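Moving office chairs over a floating floor: who pays for dents?

Posted by Ginevra Mazza in Workplace Facilities and Leases

Our association rents a suite of 238 square meters on the second floor of the Podau building. The lease was renewed in May, and the new version contains a clause making the tenant responsible for "wear beyond ordinary use" to the floor covering. The previous lease had no such wording. We have 28 workstations, all with rolling chairs, and no mats under any of them. The landlord's agent has now written to say that mats are required at every desk. The lease itself does not mention mats. Is the agent entitled to insist? I would also appreciate guidance on casters, as our supplier, Galli, offers both hard and soft wheels and could not tell me which we currently have.

3 replies

Eliécer Arango
Accepted reply

A letter from an agent does not add a term to a signed lease. Please read the document for a section on "house rules" or "building regulations," as many leases allow the landlord to issue these later and bind the tenant to them. If there is no such section, you may reply in writing that you have noted the recommendation and will consider it. I would keep the tone cordial — you will need this agent's cooperation at move-out.

The more useful step is to establish the present condition of the floor. Ask for a joint inspection and have both parties sign the report. Where a desk has been in the same place for years, the chair should be moved aside and the area beneath it recorded as well. An unsigned report is of limited value.

On the matter of casters, hard wheels are generally intended for carpet and soft wheels for hard floors. Turn one chair over and press a thumbnail into the tread. If it gives slightly, the wheel is soft. A replacement set usually pulls out and pushes in by hand, although the stem size must match. Grit caught in the wheels will scratch a floor regardless of the type fitted, and the wheels should be cleaned at regular intervals.

Chairs should be steered from the backrest when they are moved between desks, and any cords on the floor should be lifted first. 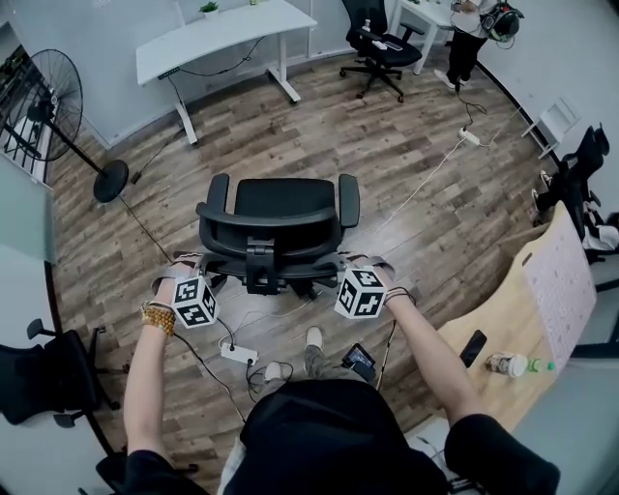
Both hands on top of the backrest; power strip and cables on the floor below.

banunen_office
We got mats from Nutemo. They curl at the corners and people trip on them. Would not buy again.

Ginevra Mazza

Thank you both. There is a house rules section, on page 30, and it permits new rules on 40 days' written notice. The agent's letter gives no notice period. I have requested the joint inspection and will ask Galli for the stem measurement before ordering soft casters.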